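The Coat Drawer – a small gallery

We moved the winter coats out of the hall closet in January, mostly to find out whether there was still a closet behind them. There was. It is painted a green that none of us remember choosing.

The page you are on was supposed to be a gallery of every coat in the house, with a respectful line or two about each. One picture has made it up so far. The lines got away from me and went up first, so you can read them like museum labels in a museum that is still waiting on its paintings.

1. The long gray wool
Bought for a funeral, worn to 6 weddings. Hanging weight of a medium dog. It has one good pocket and one pocket that leads directly into the lining, where I have so far recovered a bus pass and a walnut.

2. The Vonport raincoat
Sold to me as waterproof. I would call it water-curious. It folds into its own hood, according to the tag, and I have managed this once, in the store, with a clerk doing most of the work.

3. Loubna's parka
Loubna Amrani left it here two winters ago and visits it now and then. She says she'll take it home when the weather turns. The weather has turned several times. It has the best hanger in the house – cedar, curved, a gift to me.

4. The fleece that belongs to everyone
Color of oatmeal, texture of oatmeal. It goes out with the trash on cold nights, by which I mean whoever takes the trash out wears it.

5. The Hillen ski jacket
I do not ski. The jacket was 40 percent off and I was tired. It still has a loop for a lift pass, and I keep the library card there, so the money wasn't entirely wasted.

6. The black puffer
The one coat that refuses to be hung. Put it on a hanger and it shoulders its neighbors aside like a man looking for his seat at the theater. It has to be dealt with lying down, spread out flat, before you can even think about the zipper. 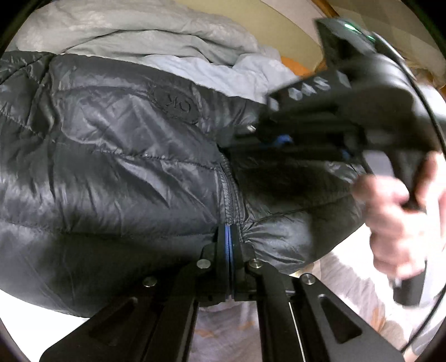
My method with any puffer is to close the zipper, fold the sleeves in behind, and roll slowly up from the hem, leaning on it as you go. You will hear a long sigh. Some of it will be the coat. Stop at the collar, tuck the roll under something heavy, and walk away before it changes its mind. I use a Bhardwaj atlas that I inherited and have never otherwise opened.

7. The denim jacket with the sheepish lining
Warm for exactly the front half of a person. Kept because it looks wonderful on the chair in the bedroom, where it has lived since we bought the chair.

8. The child's snowsuit
Fits no one now. Into the Hosari bin it goes, top shelf, with the mittens still clipped to the cuffs. I had a speech ready about giving it away and then didn't give it.

Updated 14th February, with the label for number 8 and a corrected spelling of "walnut." The scarves will get their own page once I've found the other end of the striped one.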